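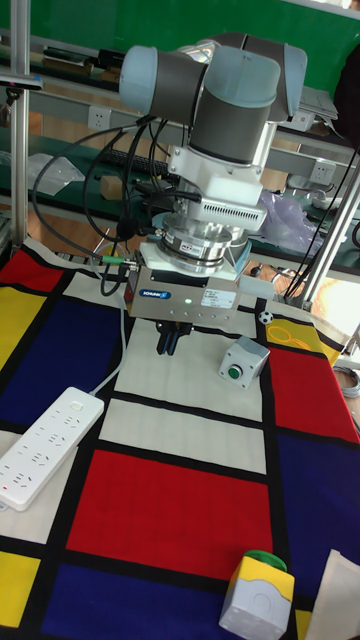
Wednesday, dye room. Rekha's second lightfastness run on the Onier reds came off the lamp and I still don't buy the supplier's claim. Two of the strips faded by the edge clip, where the heat is worst, so that may be the lamp and not the dye. A print like the tablecloth, red, yellow and blue blocks between thick black lines, would hide a slightly tired red. A plain red wouldn't.

Yogesh wants to call it a pass. I want 3 more strips, clipped at the other end, and the lamp hours written down this time. Gandoris batch not started.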